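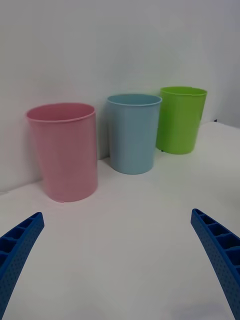 少年サッカーの選考会で「この子は伸びる」と言い切る大人を、私はあまり信用していない。十二歳の子供がこの先どれだけ背が伸び、どれだけ膝を痛め、どの時期に練習が嫌になるか、わかる人間がいるとは思えないからだ。そもそも人は大きさの見立てからして怪しい。ピンクと水色と黄緑のプラスチックのコップが斜めに並んでいれば、手前に立つピンクがまず一番大きく見える。本当に大きいのか、近いからそう見えるのかは、並べ直してみるまで決められない。選考会のグラウンドでは並べ直しがきかない。四月生まれと翌年三月生まれが同じ色のビブスを着て走り、先に体ができた子が手前に立っている。

生まれ月の偏りそのものは、育成に関わる人なら誰でも知っている話だ。学年の早い時期に生まれた子が選抜チームに多く、遅い時期に生まれた子は少ない。講習会で必ずスライドが一枚出て、受講者は頷き、翌週の選考会でまた早生まれでない子ばかりを選ぶ。この繰り返しにうんざりした人たちが、人間の目に頼るから駄目なのだと考えたのは自然な流れだったと思う。

Mistovonは、その流れに乗って出てきた評価システムである。売っているのはBonuseroという会社で、もとは小売店のポイントカードを扱っていた。選手一人につき64の項目を測り、骨の成熟度の推定値で補正をかけ、将来性を一つの数字にして返す。導入したSedbridgeのアカデミーでは、毎年十一月に全学年を測定し、その結果を翌年の契約に使っている。会社の資料には「見逃されてきた才能を見つける」とある。

見逃されてきた才能とは、ずいぶん便利な言葉だ。見逃された才能の数は定義上わからない。わからないものを減らしたと言われても、こちらには確かめようがない。

私がSedbridgeを訪ねたのは、測定の結果が保護者に配られた後だった。応対してくれたのはデータ部門のクリシュナムールティ・ポドゥヴァルで、話のわかる人だった。質問をはぐらかさないし、知らないことは知らないと言う。システムの精度を尋ねると、過去に在籍した選手661人の記録にさかのぼって点数を計算し、プロ契約に至ったかどうかと突き合わせたのだと教えてくれた。点数の高かった選手ほど契約に至っていた。グラフはきれいな右肩上がりで、会議室の壁に印刷したものが貼ってあった。

「契約するかどうかを決めていたのは誰ですか」と私は訊いた。

「当時のコーチです」

「その人たちは、何を見て決めたんでしょう」

ポドゥヴァルは少し間を置いてから、足の速さ、体の強さ、試合での貢献度、と挙げていった。どれも64項目の中に入っている。つまりこのグラフは、昔のコーチが好んだ選手を、新しい計算式も同じように好むことを示している。昔のコーチの目が歪んでいたから機械に替えたはずなのに、機械の正しさを保証しているのは昔のコーチの判断なのだ。ポドゥヴァルもそこは承知していて、「ほかに比べるものがないんです」と言った。それはその通りだろう。だが、ほかに比べるものがないという事情は、保護者に配られた紙のどこにも書かれていない。

骨の成熟度による補正はどうか。こちらのほうが発想としてはまともだ。暦の年齢が同じでも、体の年齢は二つも三つも違うことがある。それを揃えて比べようというのだから、少なくとも問題の在りかには手をかけている。ただ、Sedbridgeで使われているのは身長と座高と両親の身長から出す推定値で、親の身長は自己申告である。育成の現場にいれば、父親が自分の身長をどう申告するかは想像がつく。しかも推定には幅がある。幅のある数字で補正をかければ補正後の数字にも幅が出るはずだが、画面に表示されるのは小数点の付いた一個の値だけで、上下の幅はどこにもない。

数字が一つだと、人は順番に並べたくなる。並べれば線を引きたくなる。Sedbridgeでは引かれた線の下にいた子のうち、2人が契約の更新を見送られた。アカデミー側は、点数だけで決めたわけではないと説明している。たぶん嘘ではない。けれど、点数を見たあとの人間が、点数を見なかったときと同じ目で練習を見られるかといえば、私には無理だし、コーチにだって難しいはずだ。

マトゥーシュ・クビーチェクは、そこで長く下の年代を教えている。彼の話が面白いのは、システムに反対していないところだ。

「昔のほうが公平だったと言う人がいるけど、とんでもない。私が来たころは、選考会の昼休みに、親の車を見て決めていたようなコーチもいたんですよ。遠くから送り迎えできる家かどうかをね」

彼は測定も真面目にやるし、補正後の順位も読む。困っているのは別のことだという。十一月が近づくと、子供たちの練習が変わるのだ。片足跳びの距離が測られると知れば片足跳びを練習する。方向転換のタイムが測られるとなれば、コーンの位置まで再現して家の前の駐車場で走り込む。ボールを持って顔を上げる練習は測られないので後回しになる。

「上手にはなりますよ、測定は」とクビーチェクは言った。

試験対策で成績が上がったとき、学力が伸びたのか対策が効いたのかを分けるのは難しい。学校ならまだ、試験のほうが毎年変わる。Mistovonの項目は変わらない。変えてしまうと去年の数字と比べられなくなるからで、比較のために固定された物差しに子供のほうが体を合わせていく。会社は年々平均点が上がっていることを成果として挙げているが、私ならむしろ心配する。

保護者の側にも話を聞いた。ヘマ・バンゲラの息子は、点数がかなり良かったほうである。だから不満はないかというと、そうでもない。結果が配られた日から、息子が試合の感想を話さなくなったそうだ。勝った負けた、誰それのパスが良かったという話の代わりに、自分の点数が来年いくつになるかを気にする。

「いい点をもらって損をしたと言うのも、贅沢に聞こえるでしょうけど」

贅沢には聞こえなかった。もっとも、ここで数字が子供の心を壊すのだと書いてしまうと、私も証拠のない話をすることになる。点数を励みにしている子もいるはずだし、バンゲラの息子にしても、単に口数の減る年頃に差しかかっただけかもしれない。わからないことはわからないまま置いておくしかない。私が引っかかるのは、売る側が同じ慎重さを見せないことのほうだ。

反対に、数字を一切使わない育成を売り物にするところもある。Shenoyという民間のスクールは、選考をしない、順位をつけない、という方針で評判になった。代表のバーヴァナ・レディは元選手で、講演がうまい。彼女によれば、15歳まで誰も落とさなければ、遅咲きの子が残り、結果として上に行く子が増えるという。

聞いていると気持ちのいい話なのだが、こちらの帳簿も少しめくってみたくなる。Shenoyは月謝制である。誰も落とさない代わりに、払えない家の子は自分から辞めていく。それを脱落と数えていないだけではないかと尋ねると、レディは「家庭の事情は私たちの選考ではありません」と答えた。筋は通っている。ただ、その子がグラウンドにいなくなるという点では、線の下に置かれた子と変わらない。そして上に行った子がいるとして、それが選考をしなかったおかげなのか、熱心で余裕のある家の子が集まったおかげなのかは、Sedbridgeのグラフと同じくらい見分けがつかない。

結局どちらも、成功した選手の写真を廊下に貼っている。Shenoyの廊下にもSedbridgeの廊下にも、同じ選手の写真があった。幼いころにShenoyへ通い、途中でSedbridgeに移ったのだそうだ。双方が自分のやり方の成果だと思っている。

では何をすればましになるのか。批判ばかりでは困ると編集部にも言われたので、いくつか書いておく。

まず、落とした子を追いかけることだ。アカデミーが持っている記録は、在籍した選手の記録である。門前で断った子、契約を切った子がその後どこで何をしているか、追っている組織をほとんど見たことがない。ポドゥヴァルに訊くと、連絡先は契約終了とともに消去されるという。個人情報の扱いとしては立派だが、これでは自分たちの間違いを知る道がない。保護者の同意を取って何年かに一度便りをもらうくらいのことは、64項目の測定にかける手間を思えばどうということもない。

次に、数字には幅をつけて出すこと。補正後の値に上下の誤差を書き添えるだけで、ほとんどの子が互いに重なり合うはずだ。重なれば線は引きにくくなる。引きにくくなるから会社は出したがらないのだろう、と私は疑っている。この点についてBonuseroに文書で問い合わせたところ、「利用者にとってのわかりやすさを優先している」という返事だった。わかりやすさの利用者に、十二歳の本人は入っているのだろうか。

もう一つ、これはクビーチェクが実際に試したことで、体の年齢が近い子を集めて、ときどき学年を崩して試合をさせる。同じ学年では当たり負けしない子が、自分と同じくらい育った上の学年に混ざると、急に普通の子になる。逆に、いつも吹き飛ばされていた小柄な子が、体格の揃った相手の中ではボールをよく触る。新しい発想ではなく、よその国でもとうに行われている。彼に言わせれば、これを一度見ておくと、翌週からいつもの練習の見え方が少し狂うらしい。その少し狂った感じが役に立つのだ、と。

しかしこのやり方にも私は全面的には賛成しない。上の学年に混ぜられた子の中には、友達と離されるのを嫌がって来なくなった子がいた。クビーチェクもそれを認めていて、最近は回数を減らしている。どの程度が適当なのかと訊いたら、その年の子供によると言う。再現性のない答えだが、Mistovonの小数点よりは、私はこちらを信じる気になる。

取材の終わりに、ポドゥヴァルが画面で一人の選手のページを開いて見せてくれた。名前は伏せてあり、点数と推定成熟度と折れ線グラフが並んでいる。彼は折れ線の急に下がった箇所を指して、ここで何かあったはずだが記録には残っていない、と言った。怪我か、引っ越しか、単に測定の日に風邪を引いていたのか。備考欄はあるが、誰も書かないのだそうだ。その年の担当コーチはもう辞めていて、確かめる相手もいなかった。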